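Consejos de taller: antes de comprar pinzas, compre regletas

Quien se plantea por primera vez montar un rincón de automatización empieza siempre por el catálogo. Es comprensible, el catálogo tiene fotos bonitas. Yo empezaría por el suelo, que es donde acaba casi todo el presupuesto, en forma de cable.

Mida el espacio libre con las sillas dentro, tal como están un día cualquiera. El plano que me enseñó Clyde Haddad antes de su primer pedido era impecable y no tenía ni una silla. Luego hubo que esquivarlas durante un mes.

Separe una partida para lo que no sale en el presupuesto del proveedor. Yo pongo 300 euros: alargadores, bridas, canaletas de suelo, cargadores de repuesto, cinta de dos colores. Si sobra algo, enmárquelo.

Las pinzas de mano se compran por parejas, y conviene preguntar el precio de los dedos sueltos. En Plamach me pidieron 209 euros por un juego de recambio — sin tornillos, que iban aparte, como el pan en ciertos restaurantes.
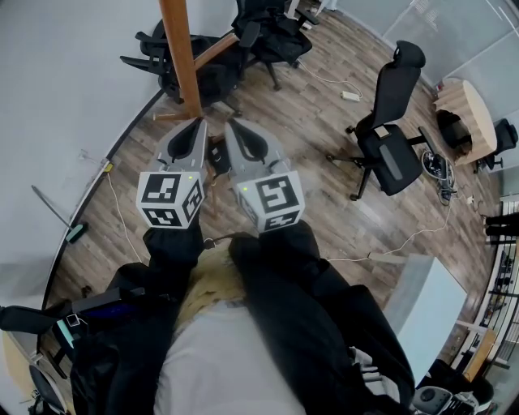

Pregunte también por las horas. Una pinza que en la ficha pesa poco pesa bastante más a las cinco de la tarde, y eso se paga en descansos. Calcule sesiones de 60 minutos y deje hueco entre una y otra para cargar, limpiar y buscar el destornillador.

Los marcadores impresos se rayan y se ensucian. Imprima un juego de más el primer día y guárdelo plano, dentro de una carpeta, lejos del café.

Para el almacenamiento, una estantería metálica corriente sirve. Umesh Pal compró en Groen un armario «específico para equipos» y guarda en él los abrigos.

Alquilar antes de comprar: sí, si el alquiler se descuenta del precio final. Pídalo por escrito. Seline lo hace con un mínimo de dos semanas y una fianza de 100 euros que devuelven con calma.

Y no firme nada en diciembre. Las ofertas de fin de año vuelven en marzo con otro nombre y, a veces, con el cable incluido.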